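Hakness Open-Top Bin, dark green, no lid

Sold by Clenanach Home. Ships flat? No, ships whole, one piece. Box is big, tell whoever's at the door.

In stock
Color: dark green (very dark, reads black in a dim corner)
Also in: sand, brick
Size: large
Lid: none
Liner: optional, 30 pack sold separate

What it is

A big plain floor bin for rooms where stuff piles up. Bedroom, home office, kid's room, the end of a hallway. Wide mouth, rounded corners, thin smooth rim. No pedal to break. No swing flap to wipe. You drop things in, that's it.

We've carried the Hakness since we opened the Tollotell store and it's the one we re-order most. Reginald Achterberg on our floor team has two at home, one upstairs one down, and he's not a guy who buys things twice.
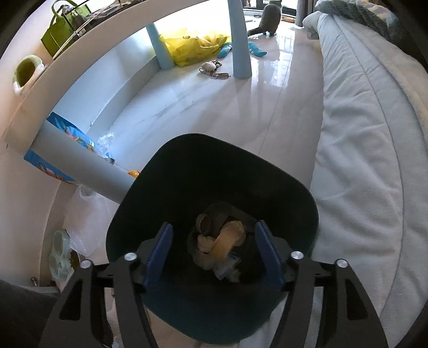
Small bins fill by lunch and then the overflow starts, wrappers on the desk, tissues on the nightstand. The Hakness is meant to go a while between trips. A crumpled wrapper, a short roll and a few other scraps only make a small heap at the bottom, still plenty of room over it. Opening is a rounded square so you can push it up against a table leg or into a corner and still hit it from your chair. Mostly.

Cleaning

Rinse in the tub or outside with a hose. Drop of dish soap, soft cloth, let it dry upside down. No bleach, no scrubbing pads, they dull the inside. Sticker on the base comes off with warm water, leave it 20 minutes and peel slow.

On hard shiny floors: wipe the base before you set it down. Grit scratches, and it's the floor that gets it. Stick-on felt dots are at the register or add to cart, ask for the Durán ones, they hold better than the cheap sheet.

Liners

You don't need one for dry trash. Paper, tissues, packaging, tags, all fine loose. Wet stuff or food, use a liner. Fold it over the rim by a hand's width and tuck the extra under. Our 30 pack fits with some slack. Grocery bags are too small, they slide down in, we tried.

Using it for a bedroom reset

Lots of you asked for Erhan Öztürkmen's bedroom routine from the May newsletter so putting it here too. He does our store displays and he's fast. Short version:

Bin goes in first. Before the vacuum, before anything. Park it next to the bed or table and leave it there till your done.

Surfaces next. Table, shelf, windowsill. Trash straight in, everything else gets tossed on the bed for sorting. Yes on the bed. It's the biggest flat spot in the room and you'll have to finish if you want to sleep.

Then sort what's on the bed. Socks get rolled in pairs and go in the drawer. Tissue packets back to the nightstand or your bag.
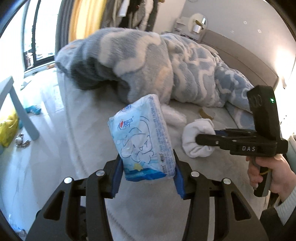
Odd socks get one chance. No match by the end, into the rag pile. Small cloths to the wash, don't stand there sniffing them. Blanket gets shaken and folded last, or just spread out if its a fluffy one, they never fold right anyway.

Floor is the last pass. Toys in their box, plastic bags either saved under the sink or in the bin. Then empty the bin and put it back in it's spot.

Start at 2 in the afternoon if you can, good light, you see the dust.

Also used for

Wrapping paper rolls, standing up
Yard gloves and hand tools
Soft toys
Recycling (get the sand one so you don't mix them up)
Umbrellas, but put a towel in the bottom

Not for hot ashes. Not for paint. Not a stool, please.

Questions we get

Does it come with a lid? No. No lid made for it either, we asked.

Does it smell new? Little bit out of the box. Air it overnight.

Do they stack? Yes empty ones nest. Twist a bit to get them apart, don't yank the rim.

Will a cat tip it? Light when empty so maybe. Put something flat and heavy under the liner.

Is the green the same as the old green? Slightly darker. If you're matching one from before, bring it in or email a photo taken by a window.

Shipping and returns

Free over the usual minimum. Returns 30 days, unused, any box is OK as long as the rim is padded. Store pickup at Tollotell, side door, ring the bell. Call ahead if you want more then two, we keep the rest out back.

Goes with: Hakness liner 30 pack, Durán felt dots, Clenanach soft cloths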